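从零搭一套积木拼装的模仿学习流程（三）：腕部视角数据怎么采、怎么洗、怎么训

前两篇讲了硬件安装和遥操作，评论区催更催得我有点不好意思，这篇终于轮到大家最关心的部分啦：拿到一堆演示之后，到底怎么把它变成一个能用的策略。我会把自己踩过的坑也一起写进来，有些坑现在想起来还挺丢人的。

先说一下我这边的配置，方便你对照。数据记录用的是 Cidix（版本新旧影响不大，只要能按时间戳导出就行），训练脚本是在 Jerumdale 这个小仓库的基础上改的，改动主要集中在数据加载和图像增强两块。任务是拿大颗粒积木做拼装：从料盒里取一块，对准，压到已有的小组件上。听着简单，做起来真的不简单，最后那一下压合特别考验策略。

第一步：定好任务的边界

我一开始特别贪心，想让一个策略什么都会：取料、对准、压合、再放回去。结果第一版训出来，机械臂在料盒上方来回晃，像是在犹豫今天吃什么。后来老老实实把任务拆成两段，取料一段，压合一段，各采各的，各训各的，最后再用一个很朴素的切换条件串起来（夹爪闭合到位，并且手腕高度超过阈值，就切到第二段）。

建议你动手之前先写一张纸，把下面几件事写清楚：

每段从什么状态开始，到什么状态算结束。
哪些东西允许变（积木颜色、摆放角度、料盒位置），哪些东西先固定不动。
失败怎么算。我的标准是压合后提起来不散，散了就算失败，没有“差不多”这一说。

这张纸我贴在显示器下面，采到后面脑子发木的时候看一眼，很管用。

第二步：采集演示

我总共录了 1334 条演示，分了好几批，集中在 June 那一个月里，每天下午三点以后采，那时候窗外的光比较稳。第一批质量很差，主要是我自己手生，动作一顿一顿的。模仿学习这东西很诚实（对不起我又要拟人了），你顿它就顿，你手抖它也跟着抖。所以前面的练手数据别舍不得扔。

采集时有几个小习惯，我觉得值得养成：

动作宁可慢一点，也要连贯。中途停下来想事情的那几秒，策略会学成“到这里就该发呆”。

接近目标的最后一小段，故意从不同方向进。我起初全是从右侧靠过去，结果积木稍微换个角度它就懵了。

每隔一阵子录几条“纠错”演示：先故意偏一点，再把它拉回来。这类数据占比不用高，但对压合那一段的帮助非常明显，加进去之后卡在边缘磨来磨去的情况少了一大截。

不同颜色的组合要轮着来，别一口气把黄色的采完再采绿色的，不然光照变化会和颜色绑在一起，训练时很难分开。

第三步：腕部视角的取舍

关于要不要同时用固定视角和腕部视角，我两种都试过。固定视角的好处是全局信息多，坏处是夹爪一挡，最关键的接触部分反而看不到。腕部视角正好反过来，近处细节很足，远处经常只剩一个角。压合这一段我最后只留了腕部图像加关节状态，取料那一段两个视角都用。 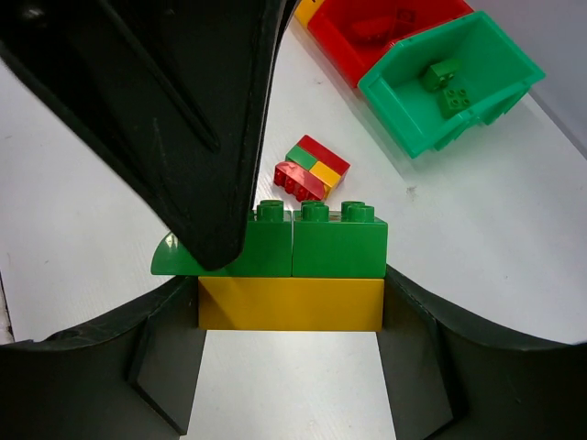
压合阶段只用腕部图像，策略怎么知道该往下压多深？

靠的是关节状态和夹爪开合量的历史，图像主要负责水平方向的对准。我给策略喂的是最近几步的状态序列，下压受阻时，目标位置和实际位置之间会拉开差距，这个差距本身就是很好的信号。如果你的机械臂能读到力矩，直接加进输入里会更省事。

顺着这个话题多说一句遮挡。从夹爪往外看，手指自己就会占掉好大一块画面，像这种黑色手指顶着绿色积木侧面的视角，左边那块积木有一部分是被手指盖住的。我最早想把手指区域整个抹掉再喂给网络，觉得它没信息量嘛，结果成功率掉了不少。想想也对，手指和积木的相对位置恰恰是判断有没有夹正的依据，抹掉就等于把尺子扔了。所以现在我原样保留，一个像素都不动。

背景里的东西也一样。桌上放着别的小组件、后面摆着红色和绿色的料盒，这些我都不清理。策略将来就是要在这种桌面上干活，训练时太干净，部署时就要吃苦头。

第四步：清洗数据

这一步最枯燥，也最值。我写了个小脚本，把每条演示抽帧拼成缩略图，然后泡杯茶一条一条看。最后剔掉了 154 条，原因大致是这几类：中途长时间停顿；积木滑脱后我又偷偷用手扶了一下；时间戳对不齐，图像比关节状态晚了一拍。

最后那类特别阴险！光看视频完全正常，训出来的策略却总是慢半拍，压下去的时候已经偏了。我查了两个晚上才发现是 Cidix 导出时默认按写入时间排序，改成按采集时间排序就好了。如果你也用这个工具，导出之前先把这个选项检查一遍。

检查对齐有个土办法：找夹爪刚开始闭合的那一刻，看图像里手指动了没有，再看状态曲线动了没有，两边对上就放心。每批抽几条看看就够了，不用全查。

第五步：训练

我用的是动作分块的思路，一次预测未来一小段动作，执行一部分再重新预测。块太短，动作会抖；块太长，遇到意外反应不过来。取料段可以长一些，压合段我缩短了一半，手感马上就不一样了。

图像增强方面，亮度和对比度的扰动可以放心加，随机裁剪要小心，裁得太狠会把手指和积木的相对关系弄乱。左右翻转千万别加，我加过，机械臂学会了往反方向靠，场面一度很尴尬。颜色扰动我只给了很小的幅度，毕竟任务里要区分红黄绿，色相一转全乱套。

学习率这些就用仓库默认的，我调来调去也没调出什么名堂。倒是检查点的选择要多花心思：验证损失最低的那个，真机上往往不是最好的。我现在的做法是隔一段存一个，挑几个出来上真机各跑一轮，用真机结果说话。

第六步：真机评测

评测一定要提前把摆放位置定下来，不然人会不自觉地挑容易的摆（别问我怎么知道的）。我在桌面上设了几个区域，角度用随机数生成，打印出来照着摆。最终版跑了 110 次，每次都录像，失败的单独归一个文件夹。

看失败录像比看成功率有意思多了。我这里最常见的失败是凸点没对齐就开始压，积木被顶得翘起来，然后策略继续使劲。解决办法是回头补采一小批“翘起来之后松一点、重新对准”的演示，混进原来的数据里重新训。这一轮之后，翘边还会有，但大多数时候它能自己救回来，看到它第一次松手重来的时候我在椅子上喊了一声，太开心了！

还有一种失败比较隐蔽：带弧形侧面的那种积木，夹爪夹到弧面上会打滑。单靠加数据效果一般，我后来在演示里统一改成夹直边，问题就轻多了。如果你的积木里也有这种异形件，采集时最好先想好夹哪两个面。

几个评论区常见的问题顺手写在这儿

显存不够的话，先降图像分辨率，再减批大小。腕部视角离得近，分辨率降一档通常还能看清凸点。

数据能不能少采点？能，先用一小部分跑通整条流程，确认对齐没问题、训练能收敛，再接着采。千万别像我第一次那样闷头采完才发现时间戳是错的，那批数据整个作废。

换一套积木要不要重训？我换过一套尺寸一样但表面更亮的，反光一强，对准就开始飘。补了少量新积木的演示微调之后恢复正常，不用从头来。

下一篇准备写两段策略之间的切换，尤其是取料失败时怎么退回去重取，现在那个阈值条件还是太粗糙了，手腕一抬高就切，夹没夹住它根本不管。改好的数据加载脚本我整理完会放到 Jerumdale 的分支里，有问题先在下面留言，把报错和导出设置一起贴上来，我看到就回。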